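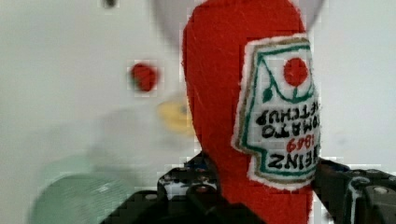
Mar 23, 2019

The play food finally has a place to live. It had been in a grocery bag behind the couch since we moved to Dollow, and every time somebody wanted to play store the whole bag got dumped on the rug.

I spent this morning going through it. Most of the felt food is fine. The ketchup gets handled more than anything else in the bag, and the red felt has gone fuzzy. The stitching on the label is still good, though. You can read Heinz and Tomato Ketchup and the little 1869 with no trouble, and the tomato on its vine hasn't come loose. I ran a fabric shaver over a scrap of felt first to see what would happen and it left a thin spot, so I put the shaver away. Small scissors work for the stray fibers if you go slowly.

For washing I use cool water in the bathroom sink with a drop of dish soap, then a towel, then the drying rack overnight. I don't put felt food in the machine anymore. I did that once with a fried egg and the yolk came off.

The shelf is a Himby, the low one, from the secondhand place on Mastholm Street. It was 15 dollars and one peg was missing. I cut a new peg from a dowel. It holds the bread and vegetables on top and the bottles and cans underneath, with a shoebox for the small stuff – peas, cheese slices, the mushrooms that always end up under the stove.

Things I threw out: a plastic pizza with a split crust, two cracked cups, and a cardboard milk carton that had been stepped on. Things I kept but should have thrown out: the plastic grapes.

I still need a bin for the pots and pans. The one I liked online was 70 dollars, and I'm not paying that for a box. I'll look at the Mastholm Street place again next week. The cash register needs a new battery door too, but it works with tape on it, so that can wait until June.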